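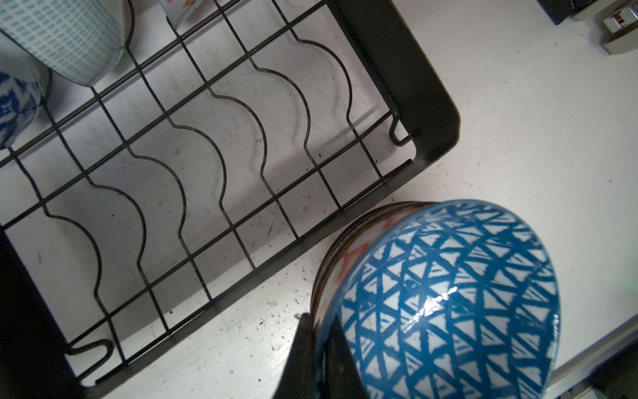 Patterned mugs in a black wire dish rack, on a white countertop.

About us

Stivine is a small shop for the things that stand next to the sink. We sell dish racks, mugs, plates, cloths and brushes, and not much more. Our shop and our storeroom are both in Breda, in the same street, and most of our orders go out by mail from there.

We began with mugs. The first series came from the Mirzaei pottery studio, who still make our patterned ones today: small teal dashes in rows, cobalt-blue geometric figures, and a pattern in orange. Every pattern is drawn on paper first and then painted by hand. For this reason two mugs of the same pattern are never completely equal, and we ask our customers to accept this.

The dish racks came later, after many customers asked us where they should let these mugs dry. We looked a long time for a good rack. Many of them were too large for a normal kitchen, or the plates fell against each other. In the end we found Simetmont, a workshop which bends metal wire, and together we made a rack with wavy dividers. The plates stand up between the curves, and cups can go on the open grid beside them. We offer it in black only. We tried white in the first year, but few people ordered it and we stopped.

Last year we sent out 1,028 racks – for us a large number. The workshop makes them in series of 400, so it can happen that the rack is sold out for a few weeks. You can then leave your e-mail address on the product page and we will write to you when the new series has arrived.

All our racks have a guarantee of 2 years. If a wire comes loose in this time, please send us a photo of the place and we will repair the rack or give you a new one. Mugs which break in the mail are always replaced.

The shop is open from Tuesday to Saturday, and in September also on Sunday. We keep a box of second-choice mugs near the door, with small faults in the glaze, for a lower price – these we do not send by mail.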